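Glossy Black Kettles: Descaling and Outside Care

A dark kettle shows every fingerprint and every streak of dried water. The notes below cover a standard electric model used daily in a hard-water area.

Descaling

Unplug the kettle and let it cool. Mix 25 g of citric acid powder into 700 ml of water, pour it in, and bring it to a boil once. Switch off and leave to stand until the deposit lifts. Empty, rinse twice, then boil a full kettle of plain water and discard it. White vinegar works but needs a third rinse. Do not scrub the floor of the kettle with steel wool.

Outside surfaces

Wipe the shell with a damp microfiber cloth and one drop of dish soap. Work from the lid knob down. Follow with a clean damp cloth, then a dry one, before water spots can set. Never hold the kettle under the tap. Check the finish against a lamp at a low angle, where smears show up first. 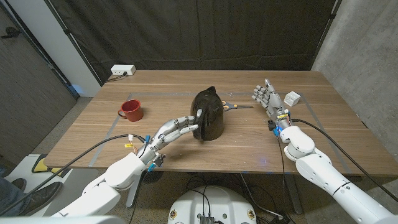
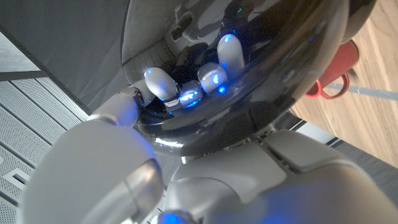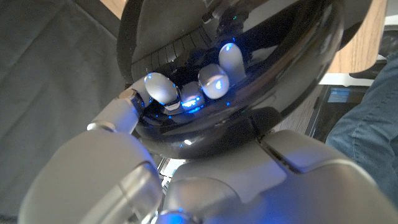 Vol. 9, No. 4, page 213

Counter layout

Stand the kettle on a flat, level surface, away from the edge. Set the mug down beside it with the handle turned outward, and leave clear space between the two. Scissors for opening tea or coffee packets should lie flat with the blades pointing away from the person pouring. Return them to the drawer before filling the cup.

Citric acid keeps for years in a sealed jar. Label it; it looks like sugar.

Compiled by Bernadette Gallagher. Corrections to the May notes on toaster trays: Ashraf Bensaid.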